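Trukley Teach Station
Two-arm remote demonstration kit with simulator license
By Misteck

Overview
The Trukley Teach Station lets one person show a two-arm robot a household task by doing it. The operator holds a pair of hand controllers, the robot's arms and grippers follow, and every move is saved as a demonstration. The same controllers drive the simulated robot in Purkunura, our home scene package, so you can practice a task and record it before you have a robot on the floor.

What gets recorded
Each demonstration stores arm joint positions, gripper opening, controller input and the robot's camera view on one clock. Takes can be trimmed, labeled or thrown out from the review screen. A foot pedal starts and stops recording — both hands stay on the controllers.

Scenes and tasks
Purkunura ships with 25 home scenes. Drawers and doors open, and small items can be picked up, moved and put down. Item positions can be shuffled between takes.

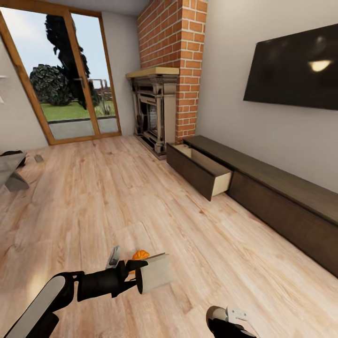
Purkunura living room scene: small box in the left gripper, cabinet drawer open.

Tasks can be done with one arm or both. If a take goes wrong, step back to any saved point and continue from there. The failed part is kept in a separate folder unless you delete it.

Specifications
Controllers: two, wired, with finger trigger for gripper
Gripper control: proportional, left and right independent
Storage: 1000 demonstrations on the base unit, 2000 with the Rimkutė drive
Export: joint data as CSV, video as MP4
Simulator license: one seat, no expiration

In the box
Left and right controllers
Base unit with power supply
Foot pedal
Two cables, USB-C
Printed setup guide

Not included: robot, computer, monitor. Hand-guided teaching on a physical arm requires the Rimkutė wrist handle, part no. 784, sold separately.

Ordering and support
Purkunura scenes can be bought without the hardware. Schools and labs ordering more than one station should ask for a quote — contact Sarmīte Grigaitė in Misteck sales.

Page updated Oct 6, 2026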